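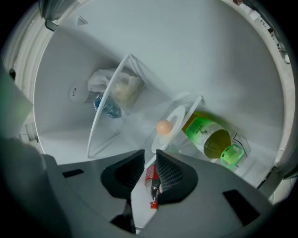 Last changed: 23rd August

I defrosted and cleaned out the fridge this week, which I had been putting off since June. It took most of an afternoon. I am writing down how it went, mainly so that next year I can look it up.

The fridge is a Stüber and it came with the apartment when I moved to Pristberg. It is old enough that the freezer part at the top builds up ice, and by the middle of summer the little flap stops closing. After that everything gets worse fast. The motor runs more, the back wall sweats, and the lettuce freezes if it touches anything.

The day before, I ate what I could. Supper was two eggs, the end of a leek and some rice, and it was fine. The frozen things went into a cooler bag with newspaper around them. I used to scrape at the ice with a butter knife and I have stopped doing that. My last fridge died that way. I put a pot of hot water on a folded towel inside the freezer part, shut the door, and swapped the water when it cooled. The first big sheet of ice came loose after the second pot. I laid old bath towels along the floor and still had a puddle reaching the hallway.

What takes the time is the condiments. I live alone and I don't cook anything complicated, and I had three open jars of mustard. Two of them were the same kind. I had a jar of capers that I remember buying for one recipe, before the move, so it came here in a box with the pans. I had horseradish that had gone the color of cardboard. There was also a paste from the Hurko market that I liked very much the one time I used it, and I could not tell you what month that was.

I threw out anything I couldn't put a date to. Vinegar things I am more relaxed about. Pickles stayed, and so did the hot sauce. Mayonnaise went. Jam with a clean surface stayed, jam with anything on the surface went, and I didn't try to save the bottom half the way my grandmother would have. From now on I am writing the opening date on the lid with a marker. I have said this before, but this time the marker is in the kitchen drawer.

For the washing I used warm water with baking soda, a couple of spoonfuls to a bowl. Dish soap works but the smell stays around and gets into the butter. The shelves came out and went in the bathtub. Let glass shelves come up to room temperature before you put them in warm water. The vegetable drawers had onion skin stuck in the corners and I got it out with an old toothbrush. There is a small drain hole at the back, under the bottom shelf, and mine was blocked with something gray. A cotton swab cleared it. I suspect that was where the water under the drawers had been coming from all year – I had been blaming the lettuce.

The door seal needed the most work. It has folds and the folds hold crumbs. I went around it with a damp cloth over the tip of a spoon. One corner at the bottom is stiff and doesn't sit flat anymore. I looked for a new seal from Bandesport, who carry spare parts for older models, and they do list one, number 2692. I haven't ordered it. First I am going to try warming the corner with a hair dryer and pressing it back into shape.

Putting things back, I changed the order a little. Milk is off the door and on the middle shelf, toward the back. Leftovers are at eye level so I see them. The door is for condiments only, and when the door is full I don't buy another one. The top shelf is nearly bare and I would like to keep it that way for a while.

The motor is quieter. The flap closes. I had turned the dial up to 4 over the summer and it is back down to 2 now, and the milk is still cold enough. The towels took two days to dry on the balcony.

Next on the list is the cupboard under the sink.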